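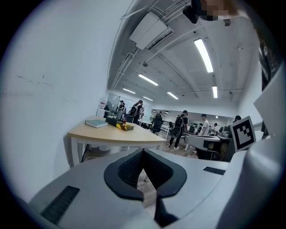
Panel gris claro, a la derecha. Marcador cuadrado en blanco y negro junto a él.

Taller de restauración de papel, Archivo Skerkivier
Cuaderno de trabajo, 2026-06-17
Anota: Mahnaz Safavi

Asunto: fondo Azimi, legajo 408. Consolidación de bordes y pruebas de engrudo.

Se retoma el legajo en el folio 41, donde quedó interrumpida la intervención. El estado general corresponde a lo consignado en la ficha de ingreso: papel de trapo verjurado, tinta ferrogálica con halos pardos en el verso, pérdidas en el ángulo inferior exterior y una mancha de humedad antigua que disminuye hacia el centro del cuaderno. Los pliegos interiores conservan buena parte del apresto. Los exteriores presentan una consistencia algodonosa al tacto y no admiten manipulación sin soporte.

Prueba de solubilidad repetida en tres puntos de la tinta, con hisopo apenas humedecido en agua desionizada y secante encima. Dos puntos estables. El tercero, en la rúbrica del escribano, cede un ligero tono pardo. La tira indicadora de hierro (II) da resultado positivo en ese mismo lugar. En consecuencia, se descarta el lavado por inmersión para todo el cuaderno y se mantiene el criterio de aportar la menor humedad posible.

Engrudo. Se preparan 200 g de almidón de trigo cocido, en la proporción habitual del taller, con reposo previo en agua fría durante la noche. La cocción de la mañana quedó algo corta: al pasarlo por el tamiz aparecieron grumos translúcidos en la segunda pasada y fue necesario devolverlo al fuego. Tercera pasada limpia. Se recomienda a quien use el resto que lo diluya en cuenco aparte y no en el recipiente común. El engrudo anterior presentaba olor ácido y ha sido desechado.

Para las zonas con corrosión se ensaya gelatina tipo B, aplicada sobre papel japonés preparado con antelación y reactivada sobre una esponja apenas húmeda. La adhesión es suficiente en los desgarros cortos. En el desgarro largo del folio 41, que cruza cuatro líneas de texto, el primer refuerzo se levantó por un extremo al retirar el peso. Se repitió con una tira más estrecha y fibras mejor desflecadas, dejando el peso puesto hasta después de comer. El resultado es aceptable, aunque con luz rasante se aprecia una leve ondulación junto al margen de costura.

Papeles. Continúan las comparaciones entre el tisú Nandunow y el que se venía utilizando de la casa Surach. El primero es más transparente sobre la escritura y deja leer sin esfuerzo las abreviaturas, pero se deforma al menor exceso de adhesivo y exige levantarlo con su soporte de poliéster. El segundo se coloca con más facilidad y resulta demasiado visible sobre la tinta clara. De momento se reserva el Nandunow para las zonas escritas y el Surach para los bordes e injertos. Quedan 10 hojas del primero. Conviene incluirlo en el próximo pedido - el plazo de entrega de diciembre fue excesivo y no debería repetirse.

Injertos. El ángulo inferior de los folios 38 a 40 se ha completado con papel teñido de la carpeta de tonos cálidos. El tono elegido parecía correcto en húmedo y ha quedado algo amarillo en seco. No se sustituye, pues la diferencia es tolerable y una segunda intervención sobre ese borde supondría un riesgo mayor. Para los folios siguientes se usará el tono inmediatamente inferior.

Observación al margen: en el verso del folio 39 figura una nota de otra mano, al parecer una cuenta de arrobas de lana, que la ficha no recoge. Está parcialmente oculta por una tira engomada de una reparación antigua. La tira no se ha retirado. Se comunica al área de descripción para que valoren su interés antes de proceder, y se ruega que la respuesta quede por escrito en la ficha.

Condiciones de la sala: el termohigrógrafo sigue marcando por encima del registrador digital. La discrepancia ya se anotó en la revisión anterior y la calibración está pendiente. Hasta entonces, tómese como válida la lectura del registrador.

Pendiente:
Revisar bajo peso el folio 41 y cambiar los secantes a primera hora.
Consultar si la costura del cuaderno puede conservarse. El nervio central está partido - los otros dos resisten.
Actualizar la ficha del legajo con el resultado de la prueba de hierro.
Etiquetar el bote de gelatina con la fecha de preparación.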